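Chopsticks: Two Sticks, One Job

Why One Chopstick Is No Use to Anybody

A fork is a complete tool. So is a spoon. A chopstick is half a tool, and it spends much of its life looking for the other half, usually under the fridge.

People in China were using chopsticks more than three thousand years ago. The early ones were probably for cooking, because a long stick lets you poke around in a boiling pot and keep all your fingers. Eating with them came later, once somebody noticed that small pieces of food cook faster and don't need a knife at the table.

Look closely and you'll find that the two ends don't match. The thick end is for your hand. The thin end is for your dinner. If you have them the other way around, your noodles will let you know.

How to hold them:

Rest the first stick in the crook of your thumb and on the side of your ring finger. It doesn't move. It has the easy job.

Hold the second stick like a pencil. This one does all the work and gets none of the credit.

Open, close, pinch. Drop the dumpling. Try again.

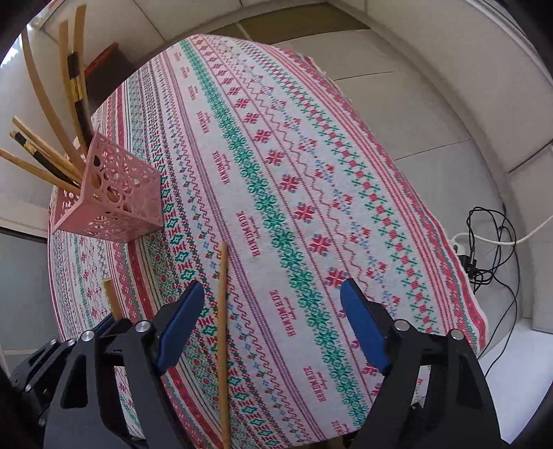

Chopsticks have manners, too. In Japan, you shouldn't stand them straight up in your rice, as that is done at funerals, and your grandmother will have something to say. Pointing at people with them is rude nearly everywhere. So is drumming on the bowl, however good your rhythm is.

When dinner's over, wash both sticks and put them away together. If there's only one in the drawer, you may stir paint with it, or prop up a tomato plant. A small one.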